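3.2 The afterlife of the mailer

Most studies of household packaging stop at the bin. The parcel arrives, the contents come out, the wrapping is sorted into whichever coloured lid the local council prefers, and the analysis moves on to tonnes per year. Our interviews suggested a messier middle period, in which packaging is neither in use nor thrown out, and in which it does a surprising amount of unpaid work around the home. We call this period dwell.

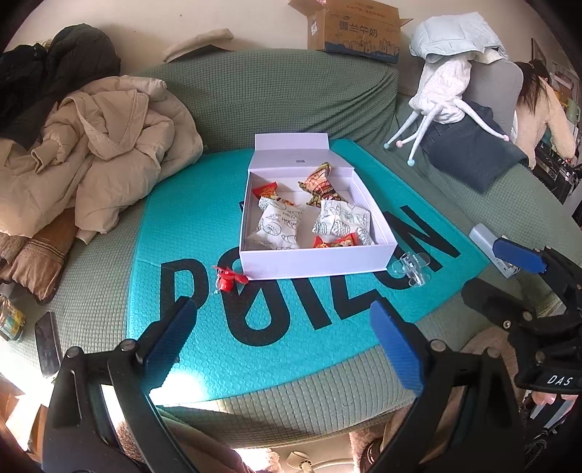
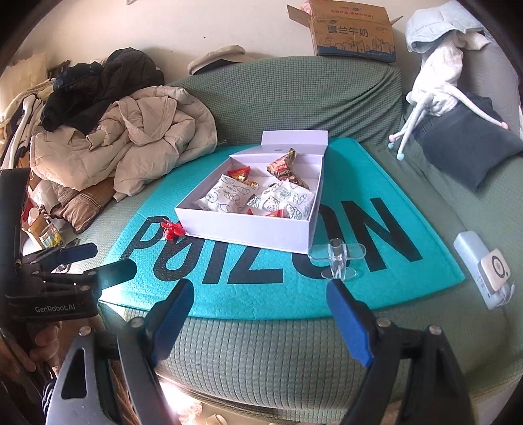 Figure 3. Opened box of wrapped snacks on teal POIZON packaging, green sofa.

Dwell is hard to measure by asking people, as respondents tend to report the household they intend to run. Of the 2,000 households invited to keep a parcel diary, 1,464 returned one we could use, and a good share of those contained the sentence "recycled straight away" in handwriting that grew less confident over the fortnight. The follow-up visits told a different story. Packaging had migrated to laps, shelves, car boots and the tops of fridges, and it had usually picked up a second job on the way. Large soft pieces fared especially well. Spread over a sofa seat with a box of snacks on top, as in Figure 3, the teal piece is serving as a tray cloth, and it does so with its lettering only partly covered, an arrangement for which the advertiser is not invoiced. Rigid cartons were kept for longer but used less, chiefly because their owners were saving them for something good.

We coded each retained item by its second use, employing a scheme of 12 categories adapted from our pilot in the Nernel estate. The commonest was surface protection, followed by storage of other packaging, a category we had not thought to include until the third household showed us a carton full of flattened cartons. Gift reuse came well behind. Respondents spoke warmly of it, and several produced a carton set aside for the purpose, in two cases with the previous recipient's name still on it. Insulation, pet bedding and children's play made up most of the rest. The residual category, "unclear", was applied where neither the coder nor the owner could account for the object's presence in the room.

Colour mattered more than we had expected. Plain brown and grey pieces were described by their owners as rubbish they had not got around to, while brightly coloured ones were described as handy. The two groups did not differ in any physical property we could test, and when we tested them we used a fairly good lab. Shehata, the smaller of the two retailers that shared dispatch records with us, changed from grey to orange outer bags in June, part way through fieldwork. This gave us a natural comparison we had done nothing to deserve. Orange bags were retained by 273 of the diary households, many of which had disposed of the grey version without recording a second thought. Devico, which kept its packaging brown throughout, served as a control and was good-humoured about it.

Food deserves separate mention. Where a household had a favoured piece of soft packaging, it was likely to turn up under something edible. Interviewees gave reasons involving crumbs, and the reasons were plausible, although wipe-clean surfaces designed for the purpose were generally available in the next room. One respondent observed that a tray has to be put away afterwards, whereas a bag can simply be left where it is. We think this is the most economical account of dwell in the whole data set and have tried not to spoil it with theory.

Two limitations should be noted here and are taken up again in Section 5. First, the visits were arranged in advance, and tidying occurred. In a few homes the recycling bin was visibly fuller than the diary could explain, and the honest estimate of dwell is therefore longer than the one we report. Second, our sample leans towards people willing to write down every parcel they receive, who may not be typical in their feelings about parcels. The Nirnano panel, recruited by telephone and offered a supermarket voucher, showed shorter diaries and much plainer language but the same ordering of second uses, which gives us some comfort.

The practical upshot for disposal models is a delay term. Packaging from a given month cannot be assumed to enter the waste stream in that month, or even in that season, and soft coloured packaging should be given the longest tail. Existing models treat the house as a pipe. On our evidence it behaves more like a shed – things go in readily enough, but they come out when somebody is moving house.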